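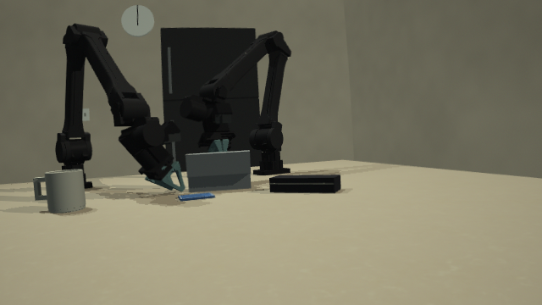
Light gray mug, beige tabletop.

Malard Habte mug, review after one winter

I bought the Habte in January to replace a mug that had lost its handle. It was $25 at the Ostard store, and the handling and glaze looked better there than on the cheaper one next to it. I have used it most mornings, for coffee and sometimes for soup.

The Habte is a plain stoneware mug with a straight side and a fairly thick wall. It comes in five colors. Mine is dark green. The base has an unglazed ring that was rough when new and left faint marks on my painted desk. A minute with fine sandpaper took care of it, but at this price the maker should have done that part.

Heat

My old mug was thin and the coffee was lukewarm before I got through my email. I wanted to know if the thick wall made a difference, so I tested it with a kitchen thermometer. I poured in water at 200 degrees, no lid, in a kitchen with the heat on low. The reading dropped fast at first, as the cold mug took up a lot of the heat. When I filled the mug with hot tap water first and emptied it, the start was much better, and it was 46 minutes before the coffee got too cool for me to enjoy. Skip the preheating and you lose a good part of that.

I drink coffee at 160 degrees or a little under. If you like it hotter than that, no open mug is going to hold it for long and you should get an insulated one with a lid. I have one for the car. It does the job, but I don't like drinking from steel at home.

Handle and rim

The handle fits three of my fingers, with the fourth tucked underneath. My husband has bigger hands and can only get two in. The top of the handle gets warm in the microwave but I have never needed a towel to pick it up. The rim is thicker than I would choose. It took a week to get used to it and I dribbled a few times.

Full, it is a heavy mug. If you have sore wrists, try it in a store first.

Cleaning

It goes in the top rack of the dishwasher and comes out fine. The inside is a cream glaze that shows tea stains after a few days. Baking soda on a damp sponge gets them off. I have seen no cracks in the glaze. There is one small chip on the foot from when I knocked it against the faucet, which was my doing.

The straight side means there is no narrow spot at the bottom for a spoon to miss, so cocoa mixes well. It also means the mugs don't stack. I have two now and they take up more of the shelf than the four old ones did.

Compared with the Clarkach

I had a Clarkach mug before this one. It was lighter, had a nicer rim, and cost less. It also lost its handle in the sink with no hard knock that I remember. For tea I would still pick the Clarkach shape. For coffee I reach for the Habte.

Good: holds heat well if warmed first, easy to wash, solid handle.
Bad: heavy, thick rim, rough base, won't stack.

Four out of five. I'd buy the green again, but keep the sandpaper handy.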